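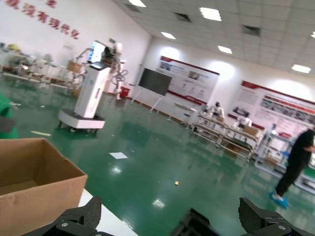
The Bundgaard Shared Workshop presents the Umard packing build, a members' project begun in September. Its aim is a two-armed machine able to handle computer parts at an ordinary table. The grippers are set to open no wider than 42 millimetres. 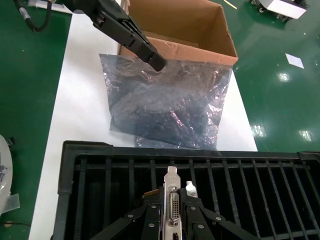 Graphics cards were chosen as the first part for practice -- they are stiff, awkwardly shaped and easily scratched. Each trial is limited to 30 seconds. Members wishing to join the build should apply at the Cuvberg desk.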